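¡Qué ganas tenía de que llegara el martes! Storer vuelve a correr en Steddale después de dos meses parado, y yo ya tengo sitio en la grada. Panagiotis Kontogiannis, su entrenador, me contó que el caballo ha vuelto fino (y con un genio tremendo) y que los 200 metros finales del último galope fueron una delicia. 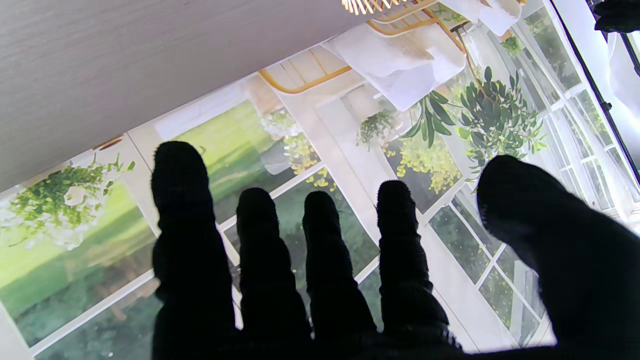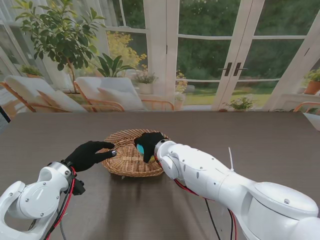 Guante negro en las dos fotos; en la segunda, junto a una cesta de mimbre.

El rival a batir será Spanos, que ganó aquí en marzo ante 3.109 espectadores. A mí me preocupa más Prindix, la yegua, que sale muy rápido y con terreno blando no se cansa nunca. ¡Yo voy con Storer, claro!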